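Budgeting for hand-held grippers

A hand-held gripper (I also hear people say grabber, hand rig or just "the tool") is a pair of mechanical fingers on a handle, worked by a person, with a camera fixed to it. People use it to record everyday jobs so that a robot arm can later be taught the same movements. I've been keeping this page going for the Horkberg wiki since June, mostly because I was the one who had to fill in the order form and I made a mess of it the first time. So this is an article about money and planning. The software has its own page, and I don't understand half of it anyway!

What you are paying for

The tool itself is the bit everyone looks up first, and it's rarely the bit that hurts. Our first pair came from Jekari at 367 pounds each, without cameras, and I thought we'd got away lightly. Then came the cameras, mounts, memory cards, chargers, a second set of chargers (somebody always leaves one at home) and a case with foam in it. By the time one pair was ready for work we had spent 1022 pounds. I'd tell anyone to budget for the working pair and ignore the price on the listing.

Liang sells a kit with most of that in the box. Pendo Waweru did the sums for us and reckoned the kit was a little dearer but saved her two afternoons of hunting for cables. I still lean towards separate parts, as I like being able to replace one without posting the whole lot back.

One or two

Plenty of first-time buyers ask for a single gripper. It's fine for picking up cups, putting blocks in a tray, that sort of thing. Clothes are another matter. A jacket or a shirt wants holding in one place while you do something to it in another, and you soon find yourself using your free hand, and then the recording is no good for a two-armed robot. If laundry or bedding is anywhere on your list, buy a pair from the start. We didn't, and the second one had to go on a separate order with its own delivery charge.

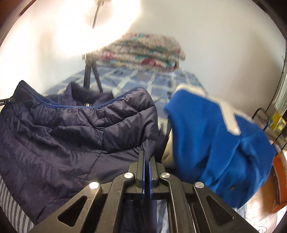
Gripper closed on the edge of a quilted jacket, beside a bed with a checked cover.

Fingers and other wearing parts

Arms and pivots last well in my experience. They pick up scratches and look shabby, but I've never had to retire one for that. Finger pads are what you'll be reordering. Thick padded fabric is hard on them, zips are worse, and a worn pad lets thin cotton slide away just as you lift it. I put eight spare sets in the yearly budget for each pair of tools, and Rozália Kopecký, who runs more hours than I do, says I'm being stingy.

Do check which pads fit before you order. Jekari changed its finger shape between versions and the old pads don't clip on — the listing does say so, in very small type.

Rooms, lights and things to pick up

This heading was missing from my first budget altogether. You need somewhere to work, and ordinary bedrooms are often too dim by teatime for the cameras to cope. A lamp on a stand is cheap enough, though it takes up floor and it's easy to put it where it glares straight into the lens. Allow for two, and a long extension lead.

Then there are the clothes. Using your own is free and tempting, but you want plenty of variety: puffy coats, slippery linings, stripes, plain things, big sheets, tiny socks. I set aside 400 pounds for a year of charity shop clothes and blankets and spent nearly all of it. Keep the receipts in one envelope. Mine were in three different coat pockets.

Planning the order

Delivery took longer than we'd been told both times, so I'd get the tools ordered before booking any rooms. Charge everything and try a short recording on the day the box arrives, while it's still easy to send things back. Storage also needs a line of its own, as video fills drives at a shocking rate and a second copy doubles it.

See also: Camera mounts; Finger pads (sizes); Borrowing the Horkberg lamps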